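Pre-shift inspection, two-arm tray cell, Climdale site
Last updated: June 2024

Fill in before the arms are powered. Write the comment next to the item, with your initials. Anything marked HOLD stays off until the Gramik service desk has cleared it.

1. Emergency stop pressed and reset. OK. Releases with a quarter turn.

2. Floor clear inside the reach line. COMMENT. Carton flaps fold flat or the carton goes out. Carpet has no loose edges.

3. Wrist joints, left and right. OK. Bolts checked against the paint marks. The left wrist had one mark out of line in November and was retightened by Hsieh. No change since.

4. Cables at the wrist. COMMENT. The loop on the left arm must have slack at full bend. If it touches the bracket, reroute it before running. Do not tape it to the forearm.

5. Ribbed forearm covers. OK. No splits. Replace at 4000 hours. Counter read 2000 at this check.

6. Hands. Open and close each one 22 times at low speed. Listen at the thumb joint. Left OK. Right OK, a little slow on the first few cycles.

7. Shelf. Wipe down and check that it does not rock. OK. The seam along the front collects dust, so use the brush.

8. Trays. COMMENT. Set them in a row on top of the shelf. Look for cracks in the side walls. Tray 46 was pulled for a chipped wall and has not been replaced. Order is with Truststead.

9. Start position. Both hands stay above the shelf with the trays in place. Right hand raised, thumb toward the row. Check clearance by eye from the side before the first slow move. 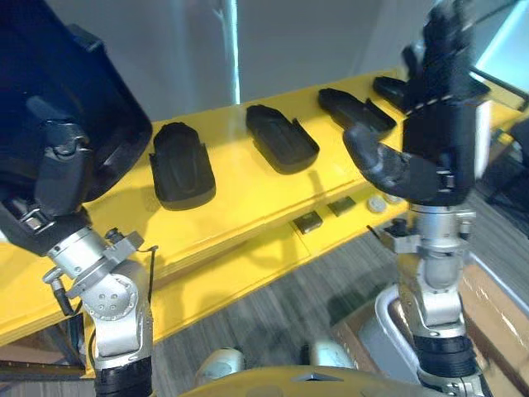
Ya-wen Yu

The right thumb sits close to the third tray at the start position. I would like more room there. Until the position is retaught, move the row a little to the left and run the first cycle at low speed with one person at the stop.

10. Log closed and key returned to the cabinet. OK.

Open items: right hand start position, replacement for tray 46. Item 9 is to be checked again after reteaching, with trays on the shelf.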